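Skirkley's set-piece coach on zones, screens and the second ball

May 4, 2020

Kylie Donnelly joined Skirkley as set-piece coach in November, with the club third from bottom and having conceded more goals from corners than any side in the division. The season is now suspended. She spoke by phone for a little over an hour, mostly about defending.

The first thing she changed was the starting position of the back line. Under the previous staff Skirkley marked player for player, with one spare defender at the near post. Donnelly moved to a mixed system in which five players hold zones across the six-yard box and three are assigned to the opponent's best headers.

"The five don't attack a player, they attack a space," she said. "Each one owns the area in front of them and a step to the right. If the ball drops behind you, it belongs to the next one along. We had to settle that in writing, as two of them had played zones at other clubs where it was a step to the left."

The three markers have a narrower job. They are told to make contact early, before the kick, and to slow the run. Winning the header is left to the zone players. Cuiping Song, who plays centre-back and calls the line, was moved out of a marking role and into the middle zone after the second match.

"Cuiping reads flight very well but she was spending her time wrestling," Donnelly said. "She's worth more to us standing still until the ball is struck."

The analysis work is done by Hok-lam Sin, who came over from Gilla in the same month. He had 534 corners tagged before the break, taken from Skirkley's own matches and those of every opponent on the fixture list. Each one is logged for delivery type, landing zone, first contact and second contact. Donnelly regards the last of these as the field most clubs neglect.

"First contact tells you who won the header. Second contact tells you whether you're still in trouble," she said. "We were winning a fair share of first balls in the old system. Then it would fall at the edge of the box and there'd be no one in our colours within eight metres."

The fix was to pull one player off the near post and put her on the arc. Goalkeeper Yi-chun Tsang did not like the change and said so. The two of them went through the near-post goals on video, and Tsang agreed to try it on the condition that she could start half a metre closer to that side.

"She was right to ask," Donnelly said. "It's her post. I'd drawn the thing up with the keeper dead centre, and she'd never have got across."

The 2-1 loss to Mets is the match she returns to most often. Skirkley defended 8 corners that afternoon and conceded from the last of them, a flat delivery to the penalty spot behind a double screen. Mets had not used the routine before. Two attackers stood in front of Song and walked her backwards - legally, in Donnelly's view - and the runner came through the gap.

"I've got no complaint with the referee. We hadn't trained against a screen on the middle zone, only on the markers. We have now."

Attacking corners get less of her time. Skirkley use four routines, two from each side, and Ming-te Chiang takes all of them. Donnelly would sooner have one taker with a repeatable delivery than two with different curves, even if that means outswingers from the right for the whole season.
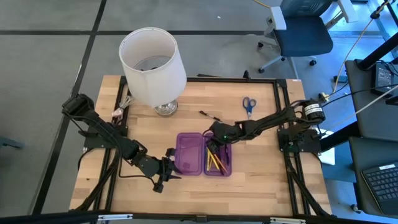
A robot gripper open beside a translucent purple lid on a wooden tabletop.

During the shutdown the players have individual programs. Chiang has been set 200 deliveries a week at a marked target, wherever she can find the room, and reports her own results. The defenders get clips from Sin, paused at the moment of the kick, and send back where they would move and when.

Donnelly does not expect that to replace work on grass. Timing a jump against a moving body cannot be rehearsed on a laptop, and she has asked for the first two sessions back to be light on contact.

The next fixture, if the schedule holds its order, is away to Bulley. They load the far post and have the tallest side in the division. Donnelly has a plan for it and declined to describe it, beyond saying that Song stays in the middle.

Asked about her contract, she said it covers 270 days and that there had been a short conversation with the club about the lost weeks. "They've said they'll look at it. I'd like a full pre-season with this group. You can only fix so much between matches."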